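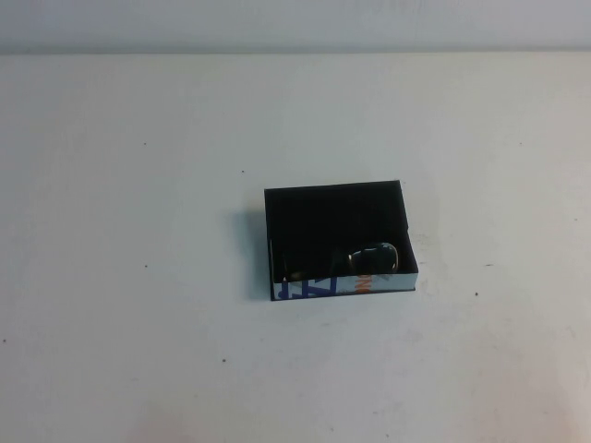
*Conceição Coelho*

Lehner has begun recording the second part of its sorting collection at the Bristine workshop, with operators guiding an arm by hand controls through short tasks while cameras store every movement. The recordings will be used to train Skorner, the firm's control software, which learns to handle goods from examples and is not programmed for each item.

The work started in May and is planned to last 18 weeks. Three operators share the station, and each shift runs for eight hours including breaks. A task is given out on a printed card, the operator carries it out, and the recording is then kept or thrown away before the next card is drawn.

The present set of cards deals with open boxes. Operators are asked to take things out of a box, put them in, or move them from one end to the other. Boxes with dark insides were added after the first part of the collection, when Skorner did well with pale trays and poorly with anything black. A glossy, dark, rounded object lying on a black floor gives the software little to go on apart from the highlights, and a small gold-toned item in shadow is harder still.

Joaquim Mendes, who runs the collection for Lehner, said the firm had underestimated the problem. "We had thousands of tries on trays and we thought a box was a tray with higher sides," he said. "The software would reach for the printing on the front. So now we have boxes with printing on the front."

Nivik, a packing company that is paying for part of the work, has asked for used packaging to be included. Its own staff reuse boxes for small parts, and the lettering on them often has nothing to do with what is inside. Mendes said the cards now tell operators to turn the box between recordings so that the printed side does not always face the same way.
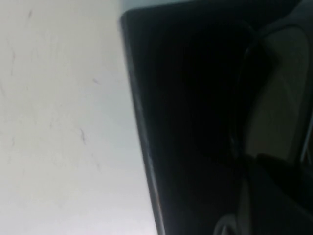 Lehner stores two views of each recording, one from a fixed camera and one from a small camera carried on the arm. The second is the one the operators complain about. With the arm over a bare part of the table, half the view can be plain white surface with a few thin scuff marks, and most of the rest is the dark side of the gripper. Mendes said these stretches are kept because the software will have the same view when it works alone, and it has to learn to carry on through them.

Recordings are checked the following morning. The checkers look for late starts, missing camera views and cards that do not match what was done. A recording in which the operator fumbles and tries again is kept and labelled as a retry. One in which the operator gives up is put in a separate folder, which Lehner has not yet decided how to use.

Operators are trained for 8 days before their recordings count. Mendes said most of that time goes on learning to move at an even pace, as early recordings tend to rush the approach and then stop dead above the box.

Nivik will receive a first version of the trained software for trial on its small parts line once the box cards are finished. Lehner said the next set of cards would cover bags and soft pouches, and that it is looking for two more operators for the Bristine station. Applicants do not need experience with robots.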